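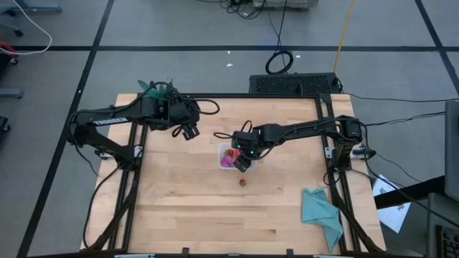
**Call for participants: everyday talk in a second language (Plenuvstead and Sturnness)**

We are looking for adults who moved to Plenuvstead or Sturnness from another country and who use English every day as a second, third or fourth language. The study is about small talk. We want to learn how people manage the short conversations at the bus stop, in the shop queue, at the school gate or at the start of a meeting, and what makes them easy or tiring.

My name is Noboru Furukawa and I am leading the study at the Valtonen Centre for Language and Work. I learned English as an adult myself, and I still remember how long I prepared the sentence "It has turned cold again" before I said it to my neighbour. She answered something quick about her boiler and I did not understand a word. Many of the questions in this study come from moments of that sort.

## Who can take part

You can take part if you:

- are 18 or older
- live or work in Plenuvstead or Sturnness
- moved here as an adult and did not speak English at home when you were a child
- can have a simple conversation in English (mistakes are completely fine)

You do not need any certificate. We do not test your grammar and we will not correct you during the study. People who have lived here for many years are as welcome as people who came recently. If two persons from one household want to join, both can do so, but please fill in the form separately.

We are sorry that we cannot accept people who teach English as their job.

## What you will do

The study has 2 parts.

**Part one: the diary.** For four weeks you keep a short diary of your small conversations. You write when you had one, with what kind of person (for example "bus driver" or "colleague", never a name), what it was about, and how you felt after it. One or two lines for each conversation are enough. You may write in English or in your own language, and you may also speak the diary into your telephone and send us the recording. Some days will have no conversation at all. Please write this down too, it is useful for us.

**Part two: the interviews.** You will have 2 interviews with me or my colleague, one before the diary and one after. Each takes less than an hour. At the moment all interviews are held by video call or by telephone, as you prefer. If you would like an interpreter, tell us in the form and we will try to find one. In the second interview we read some of your diary notes together, and you tell us more about them. 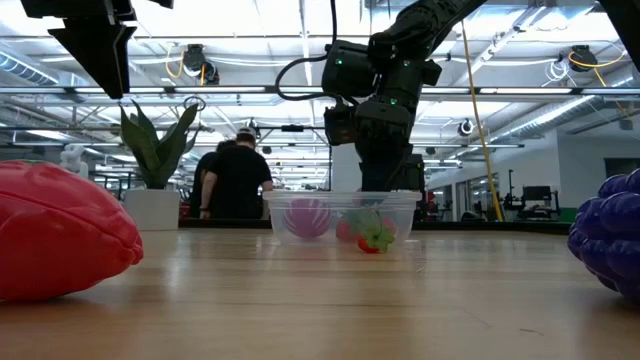 *Photo: Valtonen Centre for Language and Work*

The diary book is printed and will be sent to your home by post, with a stamped envelope for the return. You do not pay for anything.

## Payment

You receive £285 when both interviews and the diary are finished. If you must stop earlier, you will be paid for the parts which you have done, and you do not have to tell us the reason. The payment goes to your bank account. If you receive benefits, please ask for advice before you apply, as the money may count as income. We can give you a letter which explains the payment.

## Your privacy

All names and addresses are kept apart from the diaries. When we write about the study we use another name for you, and we change details such as your street or your employer. Recordings are deleted after they have been typed out. You may ask us to remove your diary at any time until the end of October, and after this date it will already be a part of the results.

The typing is done by Flalico, a small company which has worked with us before and which has signed the same privacy rules as we have.

## How to apply

Please fill in the form on the Centre's page, or write a letter to us if you do not like forms. The address is:

Small Talk Study
Valtonen Centre for Language and Work
546 Harbour Road
Plenuvstead

In your letter, please tell us:

- your name and how we can reach you
- which languages you speak, and with whom you use them
- when you moved here
- the times of the day when you can talk

We answer every application, also when the answer is no. Normally it takes a week. We choose people so that the group has different languages, ages and kinds of work, therefore a "no" does not say anything about your English.

You can also ask for this call in large print, or ask us to read it to you by telephone. If you know somebody who might be interested but does not read English easily, please pass it on and explain it in your own language.

Call published on Tuesday, February 23, 2021. Applications are open until all places are taken.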